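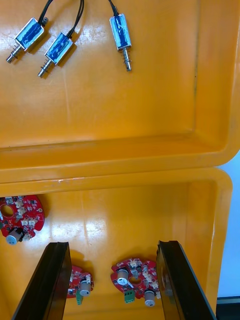 Clistov Opens Its Troltgate Workshop for a Robot Kitting Demo This February

TROLTGATE — We're opening our doors, and I couldn't be happier to be the one writing this announcement! In February, Clistov will run public demonstrations of two-arm kitting at our Troltgate workshop, and you're invited to come stand right next to the table and watch.

If you've never spent time around kitting, it's the part of the job before the job. Somebody has to gather the boards, solenoids, cables and harnesses that make up a unit and lay them together in a tray so the next bench can start building. We've been working on this with two robot arms and a project we call Fitzgerald, and wiring is the bit I always want to show people first. Cables flop, they curl up, they snag on the neighbor's connector (anyone who has packed harnesses by hand is nodding right now).
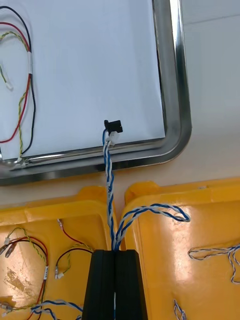

What you'll see on the day

Each session lasts 20 minutes, with time afterward for questions, and our engineers love the awkward ones. The arms work from yellow bins on either side of a steel tray. Red circuit boards and solenoids come from one side, cables and harnesses from the other. Bring your own small parts if you're wondering whether a gripper could manage them — we'll happily talk it over.

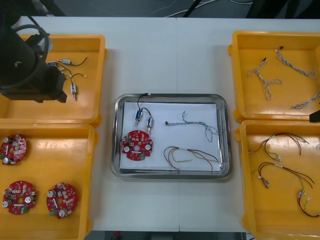

A kit laid out in the center tray, with the supply bins to the left and right.

Our last open day, at the Darkholm site, brought in 351 visitors, and this time we have room for 376. Doors open at 10 a.m. and the final session starts at 4 p.m. Entry is free, but please book a slot so we don't end up with a line out to the parking lot like we did in Darkholm.

Schools and local manufacturers can ask for a group session through the Clistov front desk, extension 3099. Coffee's on us!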